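Actualizado el 16 de febrero de 2026, porque alguien volvió a guardar las patatas abiertas boca abajo.

# Cómo cerrar, leer y guardar una bolsa de aperitivos sin pinza

Las pinzas existen. Yo he comprado catorce en distintos momentos de mi vida y ahora mismo encuentro una, que sujeta un recibo de la luz. Este método sirve para cualquier bolsa de lámina, de las que crujen lo suficiente como para despertar a quien duerme en la habitación de al lado.

## Lo que hace falta

- Una bolsa abierta por la costura de arriba. Si la rajaste por un lateral, salta al apartado final.
- Una superficie lisa y despejada, más ancha que la bolsa.
- Un rotulador permanente de punta fina.
- Dos manos secas. Con los dedos llenos de sal y aceite la lámina resbala y el pliegue se abre.

## Antes de doblar: lee

Casi todo el mundo dobla primero y luego quiere saber cuánta sal lleva aquello. Para entonces la tabla nutricional ha quedado metida en una arruga y hay que leerla por capítulos, girando la cabeza.

La tabla suele estar en la parte de atrás, hacia abajo, y es lo primero que se estropea cuando la bolsa se pliega sobre sí misma: el texto es pequeño, va apretado y cada doblez lo manda en una dirección distinta. El código de barras aguanta mejor, pero también se inclina con el pliegue, y si lo que quieres es escanearlo con el móvil para apuntar la compra, conviene hacerlo con el panel bien estirado.

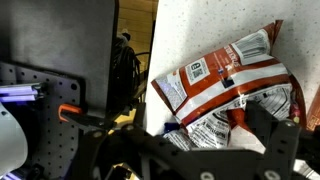

Adaeze Shehu escribió para protestar por este apartado: según ella, la tabla hay que recortarla cuando se acaba la bolsa, pegarla dentro de la puerta del armario y dejar de leer de pie como si fuera el periódico. En su casa lo hacen desde noviembre y, añade, comen exactamente lo mismo que antes. Me parece un resultado muy serio y lo recojo aquí, aunque mi armario tiene la puerta de cristal.

## Alisar

1. Deja la bolsa tumbada, con la costura abierta hacia el lado contrario al tuyo.
2. Empuja el contenido hacia el fondo con golpecitos. Si suena a grava, para: las patatas ya no son patatas.
3. Pasa el canto de la mano desde el fondo hacia la abertura para sacar el aire. Hazlo despacio. Un apretón brusco saca el aire y también una nube de migas, que se va derecha al suelo.
4. Repasa las esquinas con el pulgar.

Una bolsa muy arrugada no va a quedar lisa nunca. La lámina tiene memoria y bastante rencor. Basta con que la franja de arriba, la que vas a doblar, quede plana.

## El pliegue

1. Dobla las dos esquinas superiores hacia el centro, en diagonal, como si empezaras un avión de papel. Deben tocarse o casi.
2. Enrolla la parte de arriba hacia abajo, en vueltas de un dedo de ancho. Con cuatro vueltas aguanta; con menos se desenrolla mientras cierras el armario.
3. Sujeta el rollo con una mano. Con la otra, mete los pulgares (sí, uno cada vez) bajo los triángulos que han quedado por detrás y dales la vuelta sobre el rollo, hacia delante.
4. Suelta. Si se abre, los triángulos eran pequeños. Vuelve al paso 1 y di lo que tengas que decir.

Cuando está bien hecho puedes levantar la bolsa por el rollo, ponerla boca abajo y agitarla. No recomiendo comprobarlo encima de la alfombra. Chukwuemeka Ibrahim lo comprobó encima de la mía.

## Apuntar la fecha

Escribe el día en que la abriste sobre una zona clara del envase. En las bolsas con bandas de color, las franjas blancas van perfectas; sobre el rojo o el azul oscuro el rotulador no se ve y acabarás escribiéndolo dos veces. Deja secar la tinta antes de tocarla. En la lámina brillante tarda más que en papel, y yo he llevado un 16 en la palma de la mano durante toda una reunión.

## Guardar

De pie, en una caja sin tapa o en un cajón hondo, con el rollo hacia arriba. Apiladas no: la de abajo pierde siempre. Lejos del horno y de la ventana, y detrás de algo aburrido, como el arroz, si vives con gente.

## Si la rajaste por un lateral

Pásalo todo a un tarro. El pliegue necesita una boca recta y tú has dejado una bandeja. Puedes recortar antes el trozo con la fecha de caducidad y meterlo entre el tarro y una goma elástica, que es lo que hago yo cuando abre las bolsas mi sobrino.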